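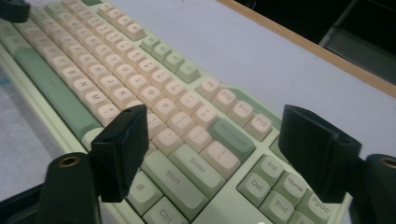 Virgilio Tagle
Research engineer, Peltgate manipulation group

4. Wrist view against head view on the keyboard task

I'll admit I went into this part of the study with a favourite. I've always liked a camera right behind the fingers, and I'd been telling Imelda Sison for months that the head camera was mostly there to make our slides look nice. So this section is partly a comparison and partly me finding out how much of that opinion I could keep.

We recorded 60 demonstrations with the handheld grippers, every one of them on the same keyboard at the same table, and kept 52. The eight we threw out were all ones where the wrist streams and the head stream drifted apart in time, and I didn't trust myself to line them up again by hand. Zawadi Mwaipopo did most of the handling and I did the rest. Her grip is steadier than mine (you can pick my trajectories out of a plot without the labels), so we split both our sets evenly between training and testing.

The keyboard was Genalyn Galang's suggestion and I'm really glad we listened to her. It's long enough that a wrist camera can't take in both ends at close range, it's full of near-identical parts, and the keys sit at a height where a small error in the approach means pressing something you didn't want to press. The coloured caps helped as well. A green Enter key next to cream letters is an easy thing for a person to find in a bad image, which made labelling a lot less painful than it was with the plain grey tray from our pilot in August.

4.1 What the head camera is good for

The head view gives you both grippers at once, and it gives you the board they're working over. For two-handed moves this matters more than I wanted it to. With only the wrist streams, the policy had to work out where the other gripper was from whatever bit of it wandered into view, and it wasn't much good at that. It would start a reach with the left while the right was still in the way – a mistake we hardly ever saw once the head stream was added back.

The weak spot is the contact itself. Seen from above, hands and gripper bodies cover a fair bit of whatever they're about to touch, and at our image size a single key is only a few pixels of colour. Florante Buenaventura tried cropping in on the board before resizing, which bought us some detail, but it didn't do anything about the covering up.
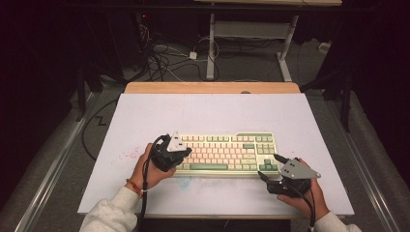
4.2 What the wrist cameras are good for

Close in, it's the other way round. You get the fingers, you get the keys under and between them, and near the middle of the view you can usually read the letters. Because the camera rides along with the gripper, the fingers stay put in the image, apart from opening and closing, and everything else moves behind them. Our Umali controller seems to like that a lot. On the final approach it corrected sideways errors much sooner from the wrist stream than from the head stream, and it stopped the little hunting motion we'd been blaming on the Dirkberg arm for ages (sorry, Dirkberg).

Closed fingers are a different story. When the two tips come together they make one tall block, and that block sits right where you'd most like to be looking.

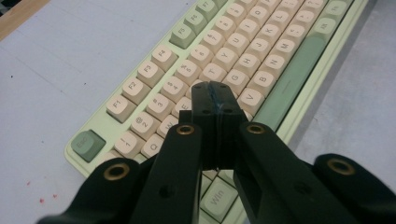

I'd assumed the policy would simply remember what it had seen a moment earlier, and with our short history of 2 images it just didn't. Stretching the history to 12 helped with a slow approach and made fast ones worse, so we went back to the short one for everything reported in this section.

Finger shape comes into it too. We stuck with the Rarum fingers all the way through so that the camera would be the only thing changing, but a slimmer tip would hide less, and I'd expect the wrist view to gain the most from it. Low viewing angles were another headache. Coming in over one corner, the nearest keys are big and clear while the far rows squash together, and a policy trained mainly on the near corner had trouble picking rows at the other end.

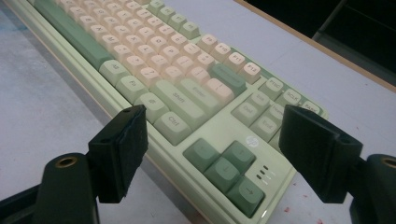 Figure 1. Gripper camera view at the arrow keys, fingers apart. Dark pads line the inner faces of both fingers.

4.3 Using both

The combined setup was the one we carried forward to the arm trials. The head stream picks which side to start from and keeps the grippers out of each other's way, and the wrist streams take over near contact. We never told it to split the work like that; we only noticed when Imelda blanked one stream at a time during playback and watched which part of the motion fell apart.

I still think the wrist camera is the one I'd keep if somebody made me choose, at least for one-handed work. For two hands I've changed my mind, and Imelda has been very decent about it. The arm trials in Section 5 use all the streams at the same image size, with no cropping on the head view.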